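[workplace-automation] Re: What happens to the room prep crew?
From: Roxana Nedelcu
To: the list

Cyprian asked a fair question and I'd like to answer the parts I know. His message first, trimmed.

On 23/12/2019, Cyprian Pawlak wrote:
> I keep reading that Skundetti has people from the room prep crew
> recording tasks for a robot. Cushions, blankets, that kind of thing.
> Two points I'd like to hear about from someone inside.
> First, who does the recording, and is it on top of normal work?
> Second, what is the crew told about their jobs once the robot
> works? At Litomar we were told "nothing will change" and then the
> evening shift was gone by spring. I'd also like to know if anybody
> wrote anything down before it started. We didn't, and I regret it.

I've been on the prep crew for six years. We get furnished rooms ready between bookings: straighten the seating, fold throws, put small things back. The project is called Ursu, and it began in November.

The people recording are the same people who do the rooms. You hold a gripper with two fingers and do with it what you would otherwise do with your hand. Pick up the cushion, set it down where it belongs, let go. There is a camera on the tool, and some sessions also record from a camera on the head. The early recordings were mostly cushions, because they come up in every room and you can't break one.

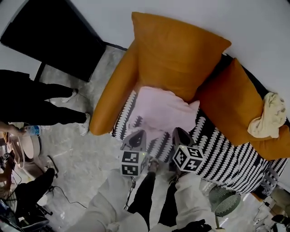 The pace is the first thing that changes. By hand I fix a chair without thinking about it. With the gripper I have to decide where to grab, and if I grab near a corner the cushion swings and I do it over. Teodor Radu, who leads our shift, asked for slow and even movements, so that is what we do. It is tiring in a different place. By hand it's my back at the end of the day, and with the tool it's the wrist and the thumb.

On Cyprian's first point: it started on top of normal work and that went badly. We were short in the rooms and people stayed late. After two weeks we got it changed, so a recording shift now counts as a full shift and somebody else covers your rooms. That was not offered. Zamfira Pîrvu collected everyone's hours on one sheet and took it upstairs.

By the last update we had 793 recordings, and 469 of them were accepted. The target is 4,000. The rejected ones still take your time, and for a while there was talk of paying a bonus per accepted recording. We said no to that. A lot of rejections have to do with the tool and nothing to do with the person holding it. If the marker on the side of the finger is covered, or the cable catches, the take is gone.

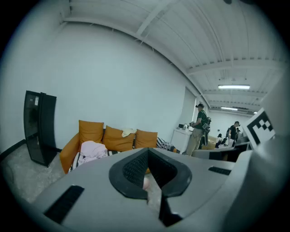

View from the camera on the gripper, with the orange sofa against the wall.

On the second point, what we were told and what we have in writing are two separate lists.

Told: the robot will do seating and throws, the crew will do everything else, and the hours will stay the same.

In writing:
- no reduction in contracted hours while recording goes on
- recordings are not used to rate how fast or how well a person works
- anyone can go back to rooms only, with one week's notice
- head camera recordings are deleted on request if you or a coworker can be identified

There is nothing in writing for after the recording ends. Raluca Zamfir has asked twice and the answer both times was that it's too early to say. I don't think that's a lie, but it doesn't help anyone who has to sign a lease.

I should add that the work is not all bad. Two of the older women on the crew prefer it, as there is less lifting and no stairs. One of them has become the person the engineers ask when a fold looks wrong, and she now gets paid for that time. I would like that to be an actual position with a title – at the moment it's a favor that shows up on her pay slip.

Things I'd still like to know from others here:

Stilik people, you did this with kitchens. Did your hours hold after the recording stopped, and for how long?

Does anyone have wording for a notice period before a task is handed over? We're thinking of three months, with retraining inside it.

Cyprian, do you still have the letter Litomar sent out? Even a bad copy would be useful for our January meeting.

I can send our four written points in full to anyone who writes to me off list. They are in Romanian – Teodor has a rough English version.

Roxana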